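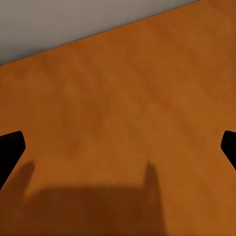
Who is this data card for?

Anyone who plans to train on the Werero household episodes, mix them with other sets, or report numbers from them. It covers what is in the release, the rules the operators worked under, and the rules we ask users to follow.

Werero household set, data card

Maintainers: Loubna Benkirane (collection rules, release), Chin-lung Chien (simulator, replay checks)

Contents

The release has 176 simulated episodes of a two-armed robot in furnished rooms. Of these, 134 are marked "train" and the rest are marked "held". Each episode has one overhead-style view of both arms, one view from each wrist, joint positions, gripper commands and a one-line task text. Everything is rendered. There is no real footage in the set, and results on it should not be reported as results on hardware.

Operator rules

The rules started as a single page written for the Pillel pilot. Version 3 is the one in force for every episode here.

An episode starts with both grippers open and clear of any surface. Operators may take as long as they like before the first movement, but the recording is trimmed so that idle time at the start stays under 4 seconds.

Arms do not cross unless the task text asks for a handover. When both arms work over the same furniture, each one keeps to its own side until the other has stopped. Operators in the pilot found this slow, and a few of them said so at length. 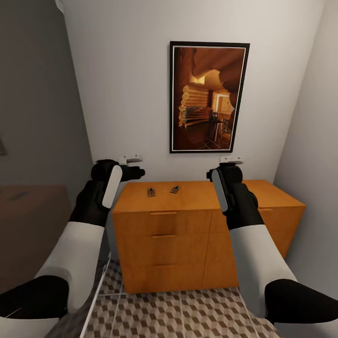 The same applies when only one arm has a job to do. The idle arm holds still with its gripper open — it does not drift back to a rest pose halfway through, which was common in the pilot and taught early policies to wander.

A failed grasp may be retried twice. After that the episode is closed and labeled "fail". Failed episodes stay in the release. Please do not drop them without saying so in your write-up.

Labels

Success is judged from the simulator state at the last step and then checked by a person on replay. If the two disagree, the label is "unclear" and the note field gives the reason. Replays are done on the Peltonen build of the simulator. Other builds use different contact settings and may not give the same end state.

Rules for users

1. Split by room, never by frame. Frames from one episode must not land on both sides of a split.
2. Keep the wrist views paired with the right arm. Left and right are named from the robot's side, looking forward.
3. Do not mirror images unless you also swap the arm channels and the words "left" and "right" in the task text.
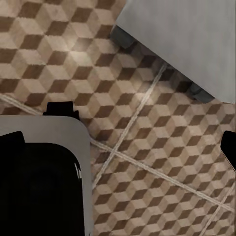 4. Keep frames where the gripper holds nothing. They make up part of every reach, and models trained without them tend to close too early.
5. State the release version and the simulator build next to any score.

Known problems

Wood and tile textures are soft at close range in the wrist views. Gripper shadows can be large and dark on light surfaces, and a detector tuned on other data may pick them up as objects. The task text is English only and the wording is uneven between operators.

Changes

November: "unclear" label added, note field made required for it. Folder names now match the Dekex loader, so older scripts need their paths updated.

Report label errors to Loubna with the episode number and the step. Replay mismatches go to Chin-lung, along with the build string from your log.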